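Filed under: Home > Laundry & Storage

This site uses cookies to remember your settings. OK | Read more

Folding notes, striped cotton

I timed nothing this month and changed only the fold. The old method (halves, then thirds) left a ridge down the middle of every shirt and wasted depth in the Plesalora drawer, which has 200 mm of clearance. The new one keeps the stack loose and puts the thick edge at the front.

Stripes are useful for checking alignment. If the lines drift across a panel, the fold is off square and the stack will lean. Pale fabric with narrow dark lines shows this soonest.

I work on the wood table. The stone-look coffee table is too low and too slick, and it collects jars.

Heavy knits are next. They don't hold an edge, so I expect to roll them.
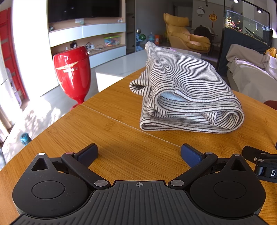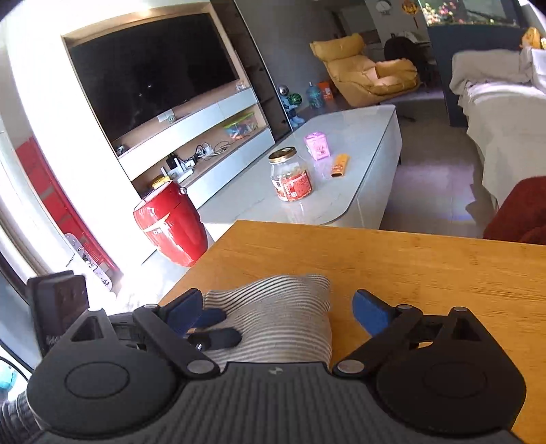

Striped fabric on the wood table, both views.

Print this post | E-mail this post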